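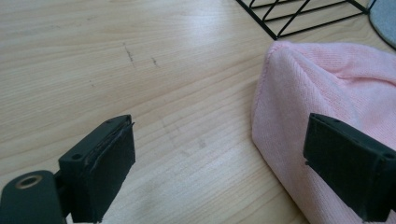 Do 500 examples of folding cloth teach a learning system ten times as much as 50?

Only if the extra 450 differ from the first 50 in some way the system will meet later. Most sets I have been handed are the same few minutes over and over, with the cloth put back where it was.

I'm putting that at the top so the impatient can stop reading. The rest is a reply to the message quoted underneath, which I have trimmed.

> We have been through the Fusen notes and propose that each site
> sends 500 hand-held gripper runs by the end of December. Wutlow
> has shown that volume matters more than tidiness, so please don't
> spend time sorting. Anything where the fingers close on fabric
> counts as a good example. Bako will merge the lot and we can
> train on it straight away.

I don't think Wutlow has shown that. What they showed was one curve, from one table, tested on the same table. It went up. I would have been amazed if it hadn't. I asked in the spring for the same test at Lutby and was told it was coming.

"Fingers close on fabric" is a very low bar too. I went through 30 of our own runs with that rule in hand and passed every one of them. Then I went through again asking whether I'd want a machine to copy what the person did, and kept 12. The rest were pinches through too many layers, or grabs at the middle of the cloth when the hem was in plain reach, or long dithering before the approach. A learner will pick up the dithering as happily as anything else.

Cloth is awkward in a way that blocks and cups are not. Once it's up, it hangs in a shape that depends on exactly where it was taken, and half of what you need to know is round the back. With a heathered grey knit held at one upper corner and pinched again lower down, I'd struggle to say from a single view which part of the garment I've got hold of. Whoever labels these from stills will be guessing, and the merged set won't say so. 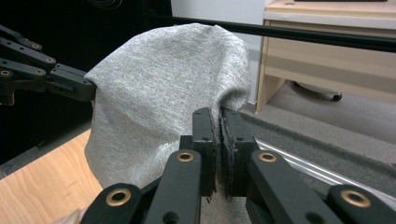
WHAT I WOULD ACCEPT INSTEAD

1. Fewer runs, sorted. A site that sends 30 it will stand behind is more use to me than one that sends 500 it hasn't watched.

2. At least 5 different fabrics per site, with pale knits and thick ones among them. Write down which is which.

3. Keep the failures, in their own folder, marked as failures. Bako's merge script flattens folders at present, so that has to be fixed before anyone uploads.

4. A note of when the finger pads were last changed. Worn pads grip differently and I have yet to see a set that records it.

5. One site held back from training altogether. I'd suggest Lutby, as their tables and light are the least like ours.

If point 5 is refused I'd like to know the grounds, in writing, on this list. We've been round this before with the drawer set, and the held-back site was quietly added in a week before the results went out.

We will go on recording here in the meantime, but I'm not sending anything to the merge until the folder business is settled.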